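Thread: Packing cell at Ketholm, what happened to your people?

sorrelgate
We're getting 2 robot cells on the pack line in December. Management at our place (housewares warehouse, 400 people) says no layoffs. For those who already went through it, what changed for the packers?

Nahuel Leiva
I'm at the Clallcombe site, day shift. We had 5 packers on my line, now there are 3. The other two moved to returns at the same pay. The lifting is gone and my shoulder is better for it. What I miss is talking. You used to stand across from someone all day.

dunmarrow
Same pay, sure, but did they keep the piece bonus? At Ostapchuk they didn't. People in returns lost it the first month and the union is still arguing over it.

Nahuel Leiva
No bonus in returns here either. You're right, I should have said that.

kettleblack9
I don't agree that it's easier. You stop packing and start watching, and watching is more tiring. Every time the cell stops you're the one who gets asked why.

tallyhand
I do the grasp setup at Kirnance. I used to be a packer, so I've seen it from both sides. We try every new item in simulation before the line gets it. 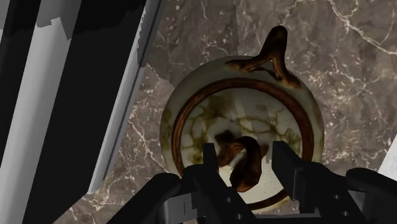
Most of my day now goes into deciding where the fingers should close on an item, and the old packers are better at that than the software people were. They know which parts of an item you can trust. With a teapot, the first idea is always to lift the lid by the knob, but on this one the knob is a twisted piece like a curled branch, thicker on one side than the other, and I'd want a packer's opinion before I set the grip width. Ask your management if packers can train for this work. Here they took two of us, and only after we asked.

sorrelgate
Did it come with a raise?

tallyhand
A small one, after the trial period.

dunmarrow
Get that in writing before December.

sorrelgate
Will do. We have a meeting Thursday and I'll bring up the bonus too.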